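Learning to swim properly at my age

I said I'd write something about the swimming once I'd got past the embarrassing stage, and I've decided the embarrassing stage isn't going to end, so I may as well get on with it.

Some background for anyone new. I could always sort of swim. I grew up in Florkham, where the pool had a wave machine that hadn't worked since before I was born, and we all got the same lessons in the same order: hold the rail, kick, let go of the rail, panic, badge. I got as far as the badge for a width and then we moved house. For years after that I did a stately head-up breaststroke on holiday and told people I was a swimmer.

Then in January my sister-in-law signed the whole family up for the Grikton lake swim, which is in the summer, and which is 517 metres from the jetty to the far slipway. I don't know who measured it or why they didn't stop at 500. I said yes because it was Christmas leftovers and wine and everybody else was saying yes. The next morning I looked up how long a pool is and did the sum, and felt quite ill!

The other thing I should say is that swimming makes me hungry in a way I haven't been since I was about to sit my exams. I come home and eat standing up. Proper meals, yes, but before the proper meal there has to be something in a wrapper, and chocolate wafers are the thing. I've stopped pretending it's fuel. 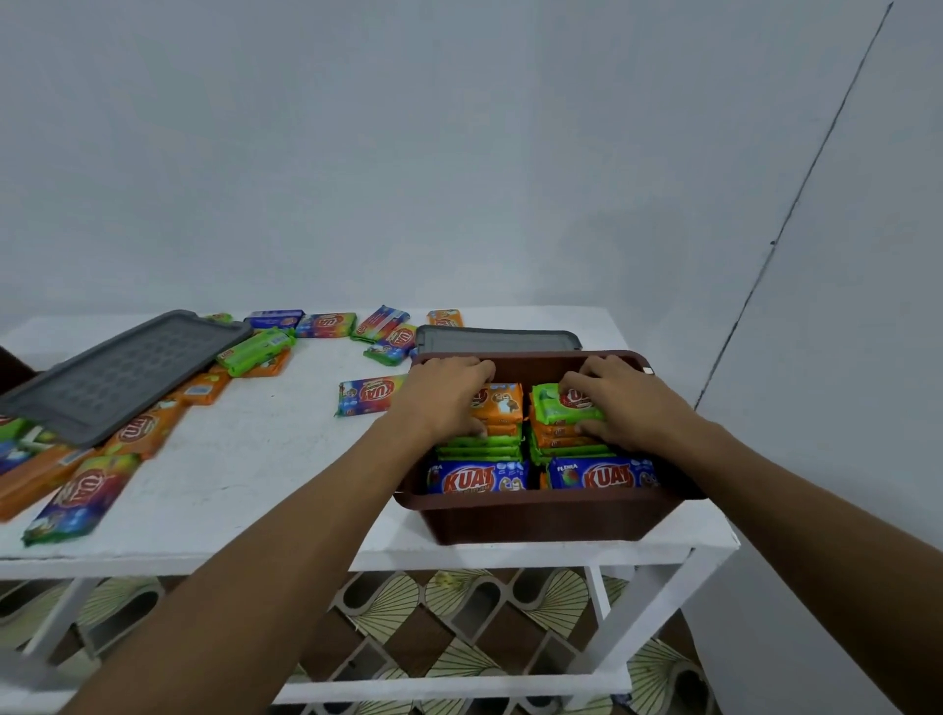 The lessons

The adult improvers class is on a Monday evening at Sarnik Baths, two lanes roped off at the shallow end while the serious people plough up and down next door. I'd expected to be the oldest and I'm not, by a good way. There's a man who learned to dive before he learned to swim and still can't explain it, and a pair of sisters who talk the whole length, both directions, without swallowing any water.

Our teacher is Anikó Virág and she is very calm and very hard to fool. On the first night she watched me do one length and said, "You are holding your breath the whole way." I said I didn't think I was. She asked me to do it again and hum. I couldn't hum. I had apparently been crossing swimming pools on a single lungful since I was nine.

So the first few weeks were all breathing out. We stood in a row holding the side and blew bubbles like toddlers, face in, long breath out through the nose, roll, sip of air, face back in. It sounds like nothing. I went home with a headache and half the pool up my sinuses and wondered about asking for my money back. Then one week I did it without thinking for maybe four strokes, and it was lovely — quiet and a bit blue, with my own breath rumbling away past my ears. Then I thought about it and choked.

Kicking is my other problem. I kick from the knee, as though I'm riding a very small bicycle. Anikó gave me a float and had me do lengths of just legs, and I swear on one of them I went backwards. The sisters overtook me twice, still talking.
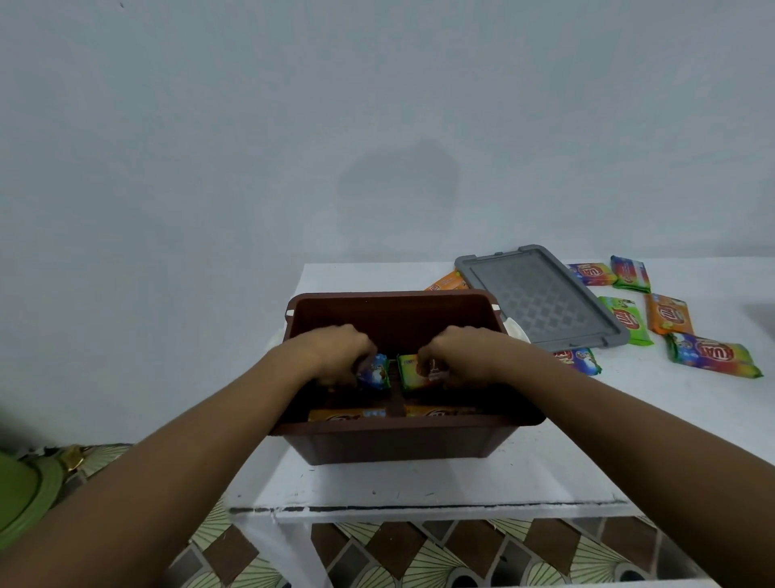 I did buy goggles, and I have opinions on them now. My first pair were Urbańczyk ones from the machine in the foyer, bought in a hurry with a pocketful of change, and they left me with rings round my eyes until bedtime. The next pair leaked. The third pair are a child's size, bright pink, and they fit perfectly, so that's me told. If you've got a narrow face, try the junior rack before you spend a lot of money. Loosen the strap too! I'd been wearing mine tight enough to move my eyebrows.

The swimming costume I shall pass over, except to say that the old one went see-through at the back and it was one of the sisters who let me know.

A few weeks ago I managed 100 metres of front crawl without stopping. Four lengths. I hung on the rail afterwards puffing like a kettle and Anikó said "Good. Your left arm is lazy." I've been happy ever since. My left arm IS lazy, I can feel it now, it comes over like it's reaching for the snooze button.

My best so far is 327 metres, though the last bit of that was breaststroke and I won't be taking questions. It's an odd number because I stopped partway down the pool and asked the lifeguard to look at the markings on the side for me. He was very decent about it.

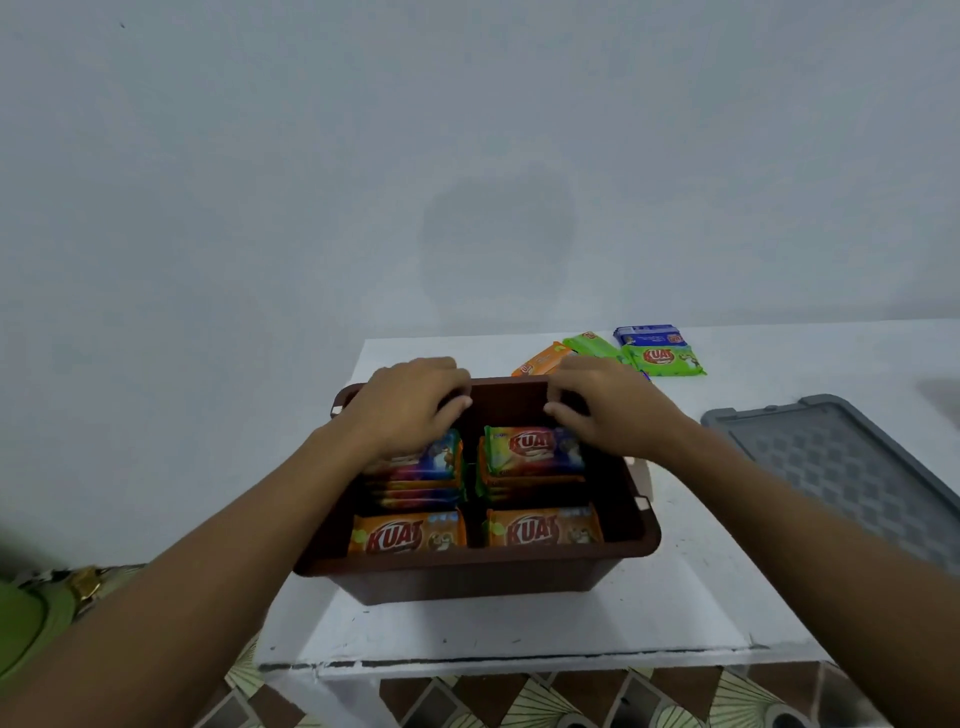 Sarnik Baths Monday Improvers

We've got a group chat now, under that name, and it's mostly people asking whether the showers are warm yet. They weren't last week. Two of the others have signed up for the lake as well, which cheers me up no end, even if one of them can already do the distance and is only coming for the bacon rolls.

The thing I'm properly nervous about is the cold. A pool is a pool, you can see the bottom and somebody's lost hairband, and there's a rail. The lake has weed. My sister-in-law says you stop noticing the weed after a bit, but she also said the wetsuit would be easy to get on, and I had to lie on the landing and be pulled.

We're doing a practice dip at Grikton before the real one, just in and out, with flasks. I've been told to take a woolly hat, something to stand on while I get changed, and old socks. If anyone has done it and has advice about feet, please leave it in the comments, my feet go white if I open the fridge.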